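Working Floor Forum > Laundry, Linen and Textile Care > General chat

Thread: Folding machines coming in, anyone been through it?

mangle_wrangler
Started 2018-08-05

Hello all, long time reader, not much of a poster. I'm on the small piece side at Asine (hotel and spa linen mostly, bit of gym work) and we've been told the towel folding is going over to machines over the winter. Not the flat sheets, they've gone through a folder for years and we all moaned about that and then stopped moaning. This is hand towels, bath towels, the robes eventually if you believe the poster in the canteen, which I don't.

There are 11 of us on my shift. The line they've quoted us is 400 towels an hour and I've no idea if that's good towels or towels with the labels in the right place or what. We've been told no redundancies, "roles will evolve". I've been folding for ten years and I'd quite like to know what I'm evolving into!

So has anyone been through this? What did your day look like before and after? I'm not after politics, I want to know things like do you still get to stand where you like and can you still have a natter.

steampress_sue_not
Re: Folding machines coming in

We had the Thorlacius line put in at Tarkisberg two years back so I can tell you what it did to us, though your place might go differently. Yes you can still have a natter but you'll be shouting it. The noise was the first thing. It isn't loud like the tunnel washer, it's a sort of clack and hiss, and by the end of a shift you've stopped hearing it until someone switches it off and your shoulders drop.

Second thing is you feed it. We used to tip a cage out on the table and sort as we went, stained ones in your left hand, good ones folded, and you'd set your own speed and have a slow half hour after dinner if you'd gone hard in the morning. Now there's a clip at chest height and it wants a corner, and when it wants a corner it wants it now. My wrists are better than they were. My neck is worse. I'd say swap every hour if your supervisor will let you, ours didn't at first and then three people went off sick and they did.

bobbin_and_bleach
Re: Folding machines coming in

Got to disagree a bit, sorry! Same make of line at our place and I wouldn't go back. I'm five foot nothing and I'd been folding bath sheets over my head for years. The feeding clips come down to me. And I've gone from folding to looking after the thing (clearing jams, changing the belts, setting the programme for each customer) and that came with a pay grade. Small one, but I got it in writing.

What I'd ask, mangle_wrangler, is who's going to be trained on it. With us it was first come first served and the people who hung back saying it'd never work were still feeding corners when the rest of us had moved on. Put your name down even if you think it's rubbish.

steampress_sue_not
Re: Folding machines coming in

That's fine for the two of you who got the grade, bobbin. Somebody has to feed it and there's no grade for that.

bobbin_and_bleach
Re: Folding machines coming in

Fair point. We do rotate though.

mangle_wrangler
Re: Folding machines coming in

This is really useful, both of you. Hadn't thought about the swapping. I've written it down to bring up at the meeting.

Different question then. My manager keeps saying that the one after this one won't need feeding at all, it'll pick the towel out of a heap by itself. Is that real or is that something off a trade stand? A wet knotted heap out of our number three washer would defeat most humans before they've had their tea.

cagetrolley
Re: Folding machines coming in

Trade stand. They've been saying it since I had hair. A towel is the worst thing in the world for a machine, it's a different shape every time you pick it up. I'll believe it when I see one find the hem on a bath mat.

lintpicker
Re: Folding machines coming in

Ooh, I can help with this one, though I'm probably the villain of the thread.

I did linen for years, same sort of plant as yours, and since July I've been at Buninside, where the job is folding towels so that a robot can learn it. I'm not joking, that's the whole job. You don't fold with your hands, you hold a gripper in each one, two black fingers on the front, and you pinch the towel with those and do the fold. There's a cube stuck on each gripper with black and white squares all over it so the cameras can tell where your hands have got to, and cables running back along your arms. Then you shake it out and crumple it up and go again. My best day so far is 200 folds, and that was with a good playlist.

What surprised me is how much I'd been doing with my fingertips without noticing. You know when you run your thumb down the edge to find the corner? Can't do it. You've got two fingers that open and shut and no feeling in them at all, so you have to look for the corner, and look properly, like you're teaching a toddler. First week I was dreadful. I kept grabbing two layers at once and folding the thing into a sort of pasty. The lads who'd come straight from college were quicker than me at the grippers, but they'd never folded for a customer in their lives and their edges were all over the shop, so we've ended up teaching each other.

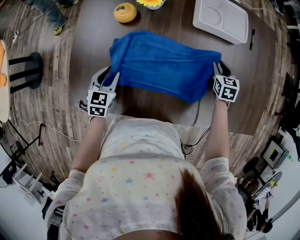

Anyway, pay is a bit better than the plant and I'm not on my feet in the heat, so physically it's a doddle, apart from the forearms. I ache in a completely new place. You get a break after every 10 good ones if you want it, and no one's hovering with a stopwatch. I do miss the crowd. It's a quiet sort of room, you concentrate, and there isn't a radio war going on like there was on our floor.

As to whether it's real, cagetrolley, I'd say it's slow. I've watched the arms have a go at a single flat towel and they can do it on a good day. A heap out of a cage, no, not that I've seen. I wouldn't let anyone plan a rota on it.

cagetrolley
Re: Folding machines coming in

Well, that's me told, partly. Doesn't it bother you though? You're teaching it our job.

lintpicker
Re: Folding machines coming in

Yes, some days. I thought about it a lot before I took it. Where I've got to is that somebody was going to be holding those grippers, and I'd sooner it was someone who knows you don't fold a spa towel with the label showing. I did ask in my interview who it's for and got a vague sort of answer, so I can't tell you it won't land in a plant like mine. My sister-in-law thinks I'm a traitor and told me so over a roast.

steampress_sue_not
Re: Folding machines coming in

I'm with the sister-in-law, no offence. It's the knack they're buying, isn't it, and they're buying it by the hour at a bit above plant rate. When I learnt to fold it was off an older woman who'd slap your hand if your thirds were out. She didn't get paid extra for that either, mind you, so perhaps I'm being soft about it.

lintpicker
Re: Folding machines coming in

None taken! And I agree about the rate. A few of us have asked for a skilled rate for those with linen experience and they've said they'll look at it. We'll see.

bobbin_and_bleach
Re: Folding machines coming in

Get it in writing. I'm a stuck record but get it in writing.

Lintpicker, do you fold in thirds or halves? Our hotels are split and the machine hates swapping between them, it's the cause of most of my jams.

lintpicker
Re: Folding machines coming in

Whatever's on the sheet that morning. Halves are much easier with the grippers. With thirds you have to judge the distance by eye and mine always come out fat on one side.

mangle_wrangler
Re: Folding machines coming in

Thank you everyone, I've had more out of this lot than from two canteen briefings. So my list for the meeting is hourly swaps on the feed, who gets trained and how they're picked, whether there's a grade for it, and ear protection. I'm also going to ask what happens to sorting the stained ones, as that's half of what we do and it isn't on the poster anywhere.

steampress_sue_not
Re: Folding machines coming in

Push hard on that last one. With us the stains went straight through, beautifully folded, and came straight back from the hotel with a complaint. They put two people back on sorting in the end. Ask for a proper light over the table as well while they've got the electricians in.

cagetrolley
Re: Folding machines coming in

And a mat to stand on. Ours took a year to turn up.

mangle_wrangler
Re: Folding machines coming in

Light and mat added. Will report back after the meeting.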